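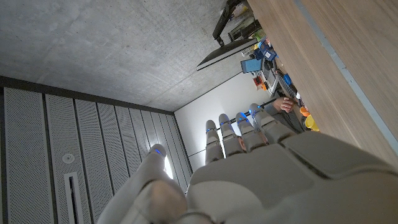 Dataset size is a poor boast. Grondside says it has gathered 600 examples for its Conar hand, and I believe the number. I don't believe what people hear in it. Five blue lights glow near the fingertips while a person's hand rests at the edge of a cluttered shelf, and all of it is one room. Aiman Nair wants 200 more by November. From where – the same desk?
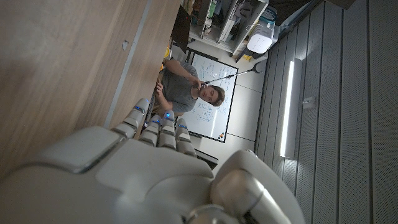
A hand, a grabber pole and a whiteboard.

I'd trade the lot for 11 kitchens.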